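Open Day at Padar: an Afternoon with the Zomstead Kitchen Cell

We use cookies to remember your settings and count visits. Accept | Manage preferences

Posted 2026-03-02 by Heather Tuhiwai

I've wanted to get inside Padar's workshop since they started renting out the Zomstead, and their open day finally gave me the chance. If you missed my earlier posts, the Zomstead is a two-armed tabletop cell you can hire by the month. It arrives on a pallet with the walls, rails, arms and cameras already fitted, and Padar looks after it remotely. You bring the objects and the patience!

The workshop is up a long ramp behind a tile warehouse, and I walked past the door twice. Sign-in was a clipboard and a sticker. There were 52 of us on the list, which was plenty for a building with one coffee machine, so Octavio Villanueva split us into small groups and sent mine straight to the kitchen cell. Best possible draw. I'd read the spec sheet on the train and had a page of questions ready.

Octavio runs the hire side and he's a very good guide. He answers the question you asked, and when he doesn't have the answer he writes it down. He told us the kitchen layout is the one most customers start with. The arms bolt to a track along the front, so you can slide the mounts to suit your job, and the baskets hang from the side and back rails so the counter stays clear for dishes. I liked that a lot. My own bench at home has everything on the same surface, and I spend half my evenings moving things out of the way of other things.

Then we got to crowd up to the rail and watch the arms among the crockery.

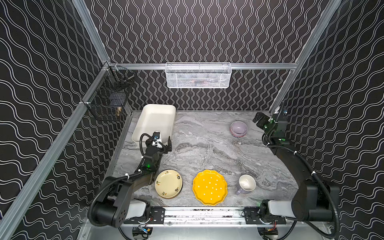
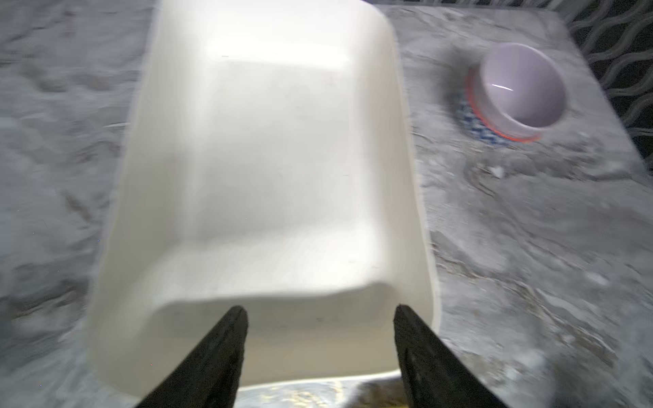
The kitchen cell with both arms over the counter, then the wrist camera's view of the white container between the gripper fingers.

What grabbed me was the wrist camera. I'd assumed the overhead view did most of the work, but at close range the container fills so much of the picture that you can see exactly where each finger sits on either side of it. Korkor Issahaku, who writes the control software, let us flip between views on her laptop while she talked. She said the close view earns its keep with pale dishes, where an edge can vanish into glare from the lights. You can see some of that glare in the second picture, a bright band across the white near the top.

I asked about the fingers. They're a wear part, and Padar includes a spare set with every hire. Swapping a pair takes two screws and a short recalibration, and Korkor did one for us at the next bench while still answering somebody else's question about network ports. She handed the old pair around. They feel like a coarse nail file!

Crockery is chosen to be annoying. Scalloped edges, stacks, a mug on its side: Octavio says customers turn up with their own favorites and the awkward ones get added to the starter box. The box currently lists 116 objects. I could have read that list all afternoon (there are four kinds of ladle).

A few things I'd want sorted before hiring one. The manual is 293 pages and has no index, and I said so, and Octavio winced. The cable arcs on the arms are generous, so you need more room overhead than the drawings suggest. And the monthly plan covers remote help only during office hours, a pain for anyone who does this in the evenings like me. Anika Greenberg, who was in my group and teaches a night class, made the same point more forcefully.

After that we had sandwiches and a quick look at the Iwasaki bench, a smaller single-arm kit that's still being tested. It isn't for hire yet. Korkor hopes for May. I got to drive it with the hand controller and moved a sponge from one side of a tray to the other, and I was grinning like a fool the whole time.

Would I hire the Zomstead? For a term project or a small team, yes, and I'd start with the kitchen layout exactly as Padar ships it. I've asked for a quote on a two-month hire and will post it when it comes through, along with Octavio's answer about the door width, which I forgot to measure before I left.

Recent posts
- Trarenent hand controller: first week
- Rebuilding my bench with extrusion rail
- Reader mail: which gripper for soft fruit?
- What I packed for a two-day robotics fair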